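Search products
Enter keyword or item number
Search

Clamcombe Bathroom Shelf, Two Tier

Item 3393

The Clamcombe is a wall-mounted shelf for small bathrooms and ensuites. It has two tiers, a raised front rail and a rounded edge at both ends. The shelf is powder-coated steel, finished in matte grey or off-white, and the colour is the same on the underside.

Each shelf is 60 cm wide and comes with a bracket, four screws and four plugs for plasterboard. For tile you will need a 6 mm masonry bit, not supplied. Brick and stud fixings are sold separately under the Bura range.

The lower tier has more headroom than the upper one. Most people keep tall items there – shampoo, mouthwash, a tube of toothpaste stood on end – and put the flat things up top. 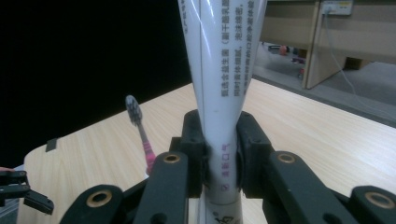 The rail lifts out for cleaning. Push up from below at the left end first, then slide it to the right. Wipe the shelf with a soft cloth and warm soapy water. Don't use bleach or scouring cream, as both will dull the coating over time. If the coating gets chipped, touch-up paint is available in both colours from our spare parts counter.

The Clamcombe was drawn by Morfudd Bevan and replaces the older Kleinschmidt shelf. The screw holes are in the same position, so if you are swapping one for the other you can reuse the existing holes. The old Kleinschmidt rail does not fit the new shelf.

Specifications

Width: 60 cm
Height: 34 cm
Depth: 12 cm
Weight: 1.9 kg
Maximum load: 4 kg per tier
Colours: matte grey, off-white
Warranty: two years on the coating, five on the bracket

Delivery and returns

Shelves leave our Grastivbridge warehouse in a flat carton. Orders placed before 2 pm go out the same day. Unused shelves can be returned within 30 days in the original carton, with the screws.

Trade orders

We keep the grey in stock for motels and rental fit-outs. The off-white is made in batches and the next one is due in June. For trade pricing or a sample, ask for Skye Geddes at the sales desk and quote the item number.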